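Wanting Gu
14th August

Spent my one free morning at the Bruletti retrospective so you can spend yours in bed. A thread.

If the name means nothing to you: Bruletti designed lamps, then chairs, then (for one unlucky decade) cutlery. The show is at Wondthorpe, which used to be a glove factory and still has the stairs of one.

It opens with the lamps, and the lamps are wonderful. I went in ready to be mean and had to put it away for two whole rooms.

The early ones were made for a hotel that ran out of money before it got a roof. They sat in crates until a nephew found them. The wall text calls this "a period of dormancy." I'm going to start using that for my taxes.

Chairs next. You may not sit in the chairs. There is a bench for visitors, by another designer, and it's the most comfortable thing in the building. No label on it. I looked underneath.

The wall text. Oh, the wall text. One armchair "interrogates the knee." I stood in front of it for a good while and my knees were not asked a thing.

The catalog essay is by Safavi and it's far better than the labels. Plain sentences, dates where you want dates, a really good section on the upholsterers, who get named for once. Somebody should have let Safavi near the walls.

Catalog is 1000 pages, by the way. I carried it home on a bus. If you have a bad shoulder, read it in the shop.

OK, cutlery. The forks have two tines. The soup spoon has a hole in it, "for lightness." Skatard put the set into production anyway and made 2000 of them, and my aunt got one as a wedding gift. She uses the knife to open paint.

What I'd have liked: more drawings. There are 6, all in the corridor by the coat check, where people stop in front of them to hunt for their tickets. They're the best things he did after the lamps. One is just the inside of a drawer, worked out to the last screw.

Also missing: any mention of the partner who engineered the lamp joints for years and then left. Safavi gives her a chapter. The exhibition gives her half a caption, and it's the half with the typo.

Verdict: go for the lamps, run past the forks, read the drawings twice. It's up until December, so you have time to buy better shoes for those stairs.

Last one. The gift shop sells the spoon. With the hole. They were out of them when I asked.

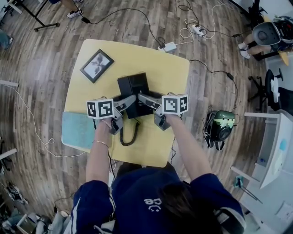

Lucía Nieto
We had the spoon at home growing up and it was fine for olives, I'll defend it that far. Totally agree on the drawings though. Did they include the one for the folding lamp, or is that only in the catalog?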